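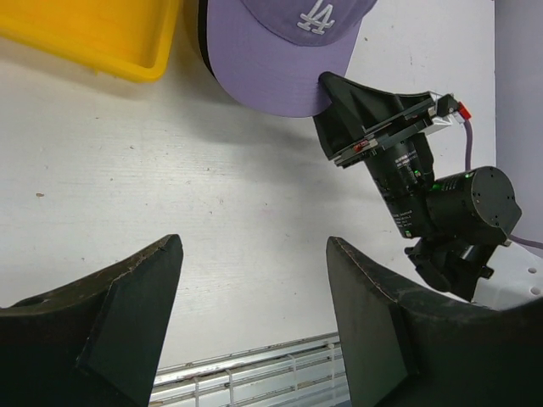 Workshop Tips: Choosing a Gripper for Soft Stuff

Rigid parts are easy to shop for. You measure the part, read the stroke on the spec sheet, and order. Caps, gloves and dish towels are where the money goes to die, so these notes stick to those.

Test with a baseball cap before you test with anything else. It has a stiff brim, a floppy crown and a seam in every place you'd like to grab. A gripper that can manage the brim and leave the crown alone will probably cope with a glove. One that can only manage the crown is a very expensive clothespin.

Wedge fingers beat flat pads for getting under a brim. Come in low, touch the underside, then tilt. Flat pads want to pinch from above, and you end up chasing the cap across the table like a cat with a bottle cap.

Leave the scuffs on your fingers alone for a while. I sanded a pair smooth in February and spent 2 evenings wondering where my grip had gone. Wipe them with a damp rag and stop there.

Run the cable before you tighten the last bracket screw. Then swing every joint to both ends of its travel by hand, power off. If the cable goes tight anywhere, it will go tight there again during the one run you wanted to keep.

Compare on cycles, and write them down. I do 100 picks per gripper, same cap, same table. The Darnent dropped it 10 times. The Ibarra did better and sounded like a coffee grinder - my wife now has opinions about the Ibarra.

Wrist cameras like a plain white tabletop, right up until they don't. If the exposure hunts, lock it by hand. Stefaniia Chornovol, who lent me the Ibarra, dims her bench light instead and swears by it. I tried both and locked exposure won.

Two arms on one table need a rule about who moves first. Mine is that the one holding the cap gets the right of way. It's a dull rule and has saved me roughly 700 dollars in fingers.

Zip ties: buy the big bag. Trim the tails flush or your sleeves will find them.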